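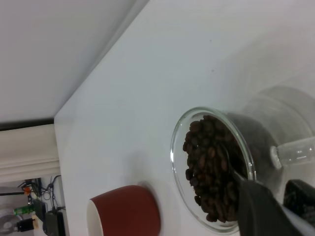
Roasted coffee beans in a glass bowl, with a metal spoon.

Tasting and Describing Flavour: notes for the second session
Tutor: Haiyan Dong, Stustow evening classes

Welcome back, everyone, and thank you for such a lively first evening! Several of you asked why we spent so long on smelling before anybody was allowed a sip, so I'd like to start there and go over it a little more slowly.

Your tongue picks up sweet, sour, salty, bitter and savoury. Nearly everything else we call flavour - the toast, the lemon peel, the damp cellar - reaches you through the nose, and much of it travels up the back of the throat as you swallow. If you missed the jelly bean exercise, do try it at home: hold your nose, chew, then let go halfway through. It's a lovely moment when the strawberry suddenly arrives.

Roasting and bitterness
Green coffee smells rather grassy, a bit like dried peas. As it is heated, sugars and proteins in the bean react together and brown, much as they do in a bread crust. A lighter roast tends to keep more of its sharpness, and a darker one leans towards smoke and bitter chocolate. Hendrik asked whether darker means stronger. It depends what we mean by strong, I'm afraid, and we'll come back to that when we talk about brewing.

Words for what you taste
Please don't worry about sounding clever. Zihan wrote "my gran's airing cupboard" on his sheet last time and half the room knew exactly what he meant. Start with something broad (fruity, nutty, burnt) and only then go looking for the particular fruit or nut.

Before next time
Choose 2 foods you eat every week and write about 50 words on each, smelling first. Leave 30 minutes after brushing your teeth, or everything will taste of mint. Lertchai has kindly offered to bring pears, so please tell him if you can't eat them.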